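Trimik at our packing site, anyone else living with this?

tapegun_87
Second month of Trimik. Management said it would take the boring part of the job. It took the part where you walk to the shelves and chat on the way. The boring part is still mine.

kitty_jaleo
Same here since September. We used to pick, pack and close. Now the arm picks, and my team spends half the shift showing the next one how to open and shut a box. 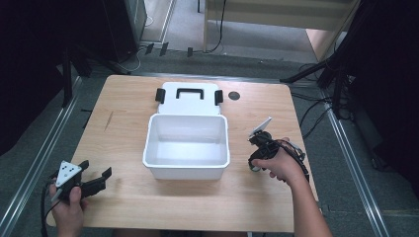

Target is 300 goes a shift, lid open, lid shut. My mother asked what I do at work now and I told her lids.

sheehan_j
Jarlath from the Mac Giolla depot. I'll disagree. My knees were done after 30 years of concrete floors. I sit now. I'd do 1000 lids before I'd push a cage again.

tapegun_87
Fair on the knees. Did they put your rate up with the new job title?

sheehan_j
They gave me a lanyard.

kitty_jaleo
Ha. Bernadette Nic Giolla, our rep, got "demonstrator" written in as its own grade at our place, with an extra break. Ask for it in writing before you train anything.

pallet_ghost
Or refuse. Once it can do lids, what do they need you for?

sheehan_j
Finding out why it stopped. Ours stopped twice before lunch.

tapegun_87
Trendemia told us the same, pallet_ghost, and then hired four people to watch it. Two of them are on my old rate plus a bit. I've applied.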